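Matar Kart Notes
6 May 2024

1/ Short thread on brake balance at Drarkside, the long circuit. Two of our entries ran the same chassis with different rear pad compounds, so the comparison is cleaner than usual. Shifter class only. None of this carries over to single-speed karts with rear brakes alone.

2/ Braking into the first hairpin is downhill and the surface was relaid in March. The new asphalt has more grip on the inside line than the outside. Drivers who still turn in from the old marker are asking for full pressure over the join, and the front left locks there first.

3/ Kart 44 ran the Kundik medium pad at the rear. Kart 40 ran the soft. Front pads were identical. Bias started at the same setting on both, and we moved it rearward 2 clicks on the medium kart after the opening session.

4/ The soft pad bites early and then flattens out. Fine for a single lap. Over a full heat the pedal gets longer and the driver starts pumping on the back straight. You can see it in the pressure trace as a small pre-spike before each main application.

5/ The medium takes a lap and a half to come in. After that the trace repeats almost corner for corner. Lap time on old tires was better, qualifying was worse. We'd pick it for the final every time and accept the grid position.

6/ Several replies to the last thread said to fix front locking with ride height. Lowering the front does change the load transfer, but it also changes how the inside rear lifts, and at Drarkside the kart has to lift early to rotate in the hairpin. Try bias first. Change one thing per session.

7/ Bleed procedure, as asked: rear caliper, then front right, then front left. Keep the reservoir above the minimum line the whole time. Tap the caliper body before the last stroke. If the pedal still moves under steady foot pressure, stop looking for air and check the master cylinder seals.

8/ Data notes. Flullico logger, pressure sensors front and rear, no wheel speed on the front axle. Lockups were marked by hand from the steering and pressure channels, so treat the early part of each stop as less certain than the rest.

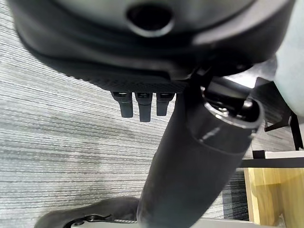

Office chair, underside of the seat.

9/ Next test is the short circuit with the medium pad on both karts. Bias will be set before the first run and left there. Traces go up once the sensor offsets are corrected.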